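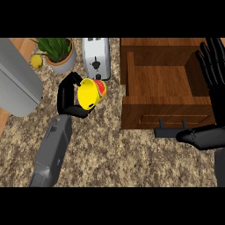
Hello all,

> Does anyone still make the plum chutney from the old Bandine booklet? Mine came out like soup last September and I'd love to know where I went wrong. I used 400 g of sugar, as printed.

Oh, I was so pleased to see this come up! I've made that chutney more years than I care to admit, and I've had the soup as well, so you're in good company. I think the booklet is rather mean with its timings – it tells you to simmer until "nicely thick", and that could be anything. The last batch I wrote down took 59 minutes with the lid off, in my widest pan, and I'd have given it longer if the phone hadn't gone.

The sugar sounds fine to me, though I've crept down to 315 g over the years as we like it sharp. What I would look at is the vinegar. The Gulden edition says 100 ml more than the earlier one did, and I've always suspected a slip at the printer's (if anyone has the first edition to hand, do please check, as mine went to my sister and never came home).

Drag a spoon across the bottom of the pan, and if the gap fills straight back in, carry on. Then leave the jars alone for six weeks, hard as that is.

Is anybody bringing jars to the Rirnance swap this autumn? I have far too many lids and would happily pass some on.

Warm wishes to everyone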